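Restroom Cleaning Routine Revised at Pomar Building

Print this article | E-mail this article

The Okolberg office has issued a revised routine for the restrooms in its Pomar building. The change covers toilet bowls, brushes and brush holders, and takes effect Saturday.
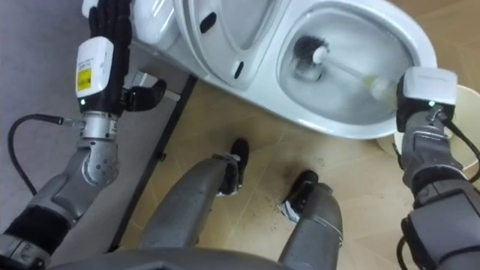
By Jade Ellwood
Okolberg

Under the new routine, the lid and seat are raised before any cleaner is applied. The brush is worked along the wall of the bowl first, then under the rim, then down to the drain. The bowl is flushed with the brush still inside so that the bristles are rinsed in clean water. Contact time for the cleaner is set at 5 minutes.

Ursina Hubmann, who manages the building, said the old instructions dealt with the bowl and left out the brush.

"A brush that goes back dripping leaves water in the bottom of the holder," Hubmann said. "We were wiping the floor and leaving that alone."

Holders will now be emptied and washed once a week. They are to stand on the floor beside the bowl, within reach of a person facing the toilet. Brushes with bent bristles will be replaced at the weekly check.
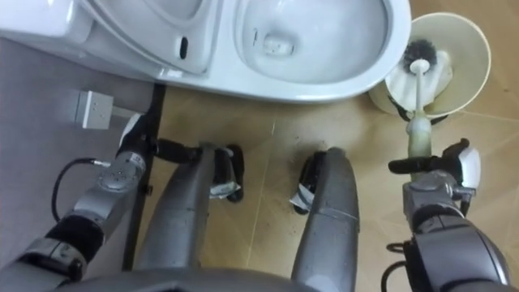 A toilet brush and its cream-colored floor holder, next to the bowl.

The routine applies to 17 restrooms. Pomar has ordered 125 replacement brushes from Beaudoin, a supply firm in Uvavano. The order includes spare inserts for the holders.

Radu Furtună, who wrote the instructions, said each restroom should take no longer than before once the order of steps is familiar. A printed sheet will be posted inside the supply closet on each floor. Questions about the weekly check go to Fulgencio Robles at the front desk.

Print this article | E-mail this article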